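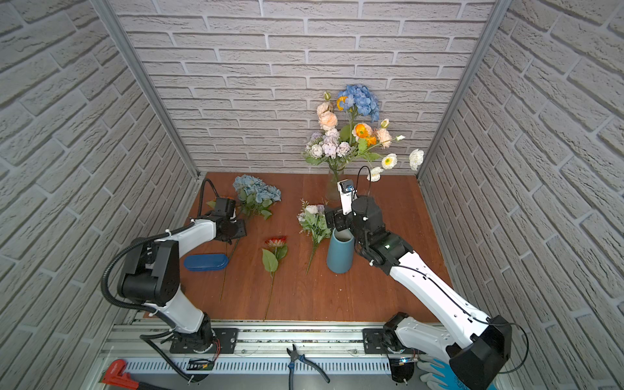 Nettoyer des fleurs artificielles en tissu sans les décolorer

Danica Gashi
Bonjour à tous,

Je tiens un petit cabinet de pédicurie et j'ai dans l'entrée plusieurs compositions de fleurs artificielles : des hortensias, des roses, quelques coquelicots et pas mal de feuillage. Elles sont là depuis trois ans et la poussière s'est incrustée. Avec le plumeau, j'enlève ce qui est en surface, mais les pétales gardent un voile gris, surtout les hortensias, où il y a des dizaines de replis.

J'ai voulu laver une rose rouge dans le lavabo avec un peu de liquide vaisselle. L'eau est devenue rose en une minute et la fleur a séché avec une auréole. Je n'ai donc pas touché au reste.

J'ai vu en droguerie une bombe de la marque Skoltix vendue pour les plantes en soie. Est-ce que quelqu'un s'en est servi ? Je cherche aussi à savoir si on peut passer les fleurs au sèche-cheveux, et comment les ranger l'hiver sans tout écraser. Le bouquet principal m'a coûté 38 euros, ce n'est pas une fortune, mais j'aimerais autant ne pas le remplacer.

Merci d'avance.

Sang-wook Wi
Bonjour,

J'ai fait de la décoration de vitrines pendant une bonne partie de ma carrière, voici comment je procède.

Avant tout lavage, il faut savoir de quoi sont faites les fleurs. Ce qu'on appelle « soie » dans le commerce est presque toujours du polyester. Le polyester supporte bien l'eau, mais la teinture pas toujours. Les rouges, les violets et les bleus foncés sont les plus risqués. Prenez un coton-tige humide et frottez-le sous un pétale, à un endroit caché. Si le coton se colore, restez au nettoyage à sec pour cette fleur. Faites l'essai pour chaque couleur, même dans un bouquet vendu d'un seul tenant.

Pour le nettoyage à sec, un sèche-cheveux en position air froid convient très bien. Air froid uniquement : les pétales sont souvent assemblés à la colle chaude et un air trop chaud les fait tomber. Travaillez dehors ou près d'une fenêtre, du haut vers le bas. Ensuite, un pinceau de maquillage large et souple pour les replis.

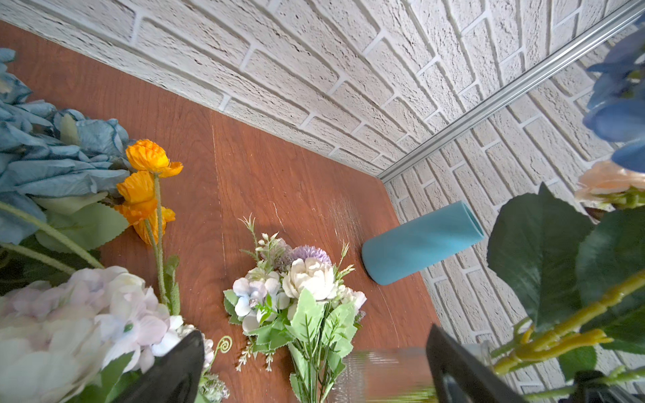
Les têtes à petits pétales serrés demandent plus de patience que les autres. Je tiens la tête à l'envers et je tapote la tige avec le doigt, puis je repasse le pinceau en partant du cœur. La méthode du sac avec du gros sel marche aussi : deux cuillères à soupe de sel dans un sac en papier, les fleurs dedans, on referme autour des tiges et on secoue doucement. Le sel accroche la poussière. Il faut bien secouer les fleurs ensuite, et je l'évite sur les tiges dont le fil métallique est à nu, car le sel qui reste fait rouiller.

Si le test de couleur est bon, vous pouvez laver :
Eau à peine tiède, une goutte de savon doux, jamais d'eau de Javel.
On trempe la fleur et on la remue sans frotter.
On rince dans une deuxième bassine d'eau claire.
On sèche tête en bas, à l'ombre, accrochée à un fil avec une pince à linge.

Essayez de ne pas mouiller la tige. Beaucoup de tiges sont gainées de papier ou de ruban floral, qui se décolle, et l'eau remonte le long du fil. C'est peut-être de là que vient votre auréole, ou bien d'un rinçage trop court.

Pour la bombe Skoltix, je ne la connais pas. D'une manière générale, ces sprays dépannent entre deux nettoyages, mais certains laissent un film qui retient la poussière. À tester sur une feuille avant.

Côté rangement, évitez le plastique fermé et la cave. Un carton haut, les tiges debout et du papier de soie entre les têtes. Si vous défaites une composition, liez chaque groupe de tiges à mi-hauteur avec un ruban un peu lâche. Les feuilles pliées se reprennent à la vapeur, de loin, en les lissant entre les doigts. 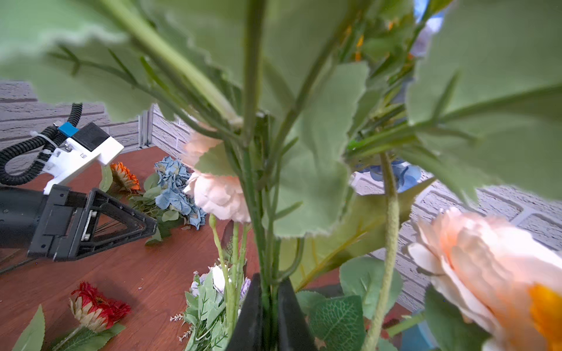 Roses pêche et feuillage dentelé, fleurs artificielles

Un dernier point pour l'entrée d'un cabinet : le soleil direct abîme les couleurs bien plus que la poussière. Si votre vitrine est au sud, tournez le vase de temps en temps, sinon vous aurez un côté pâle.

merkham
Moi je mets tout dans la baignoire et un coup de douchette, jamais eu de souci. Par contre les miennes sont en plastique, pas en tissu. Le spray j'ai essayé une autre marque et ça sentait fort pendant deux jours, à éviter dans un cabinet je pense.

Danica Gashi
Merci à vous deux. J'ai fait le test du coton-tige : les roses claires et les hortensias ne déteignent pas, les coquelicots un peu. Je vais donc laver les premiers et passer les coquelicots au pinceau. Pour les tiges, c'est bien du papier, et il commence déjà à se décoller sur celle que j'ai lavée. Est-ce qu'on trouve ce ruban floral au détail ?

Sang-wook Wi
Oui, en rouleau, au rayon loisirs créatifs ou chez un fleuriste. Il faut l'étirer en l'enroulant, il ne colle que tendu.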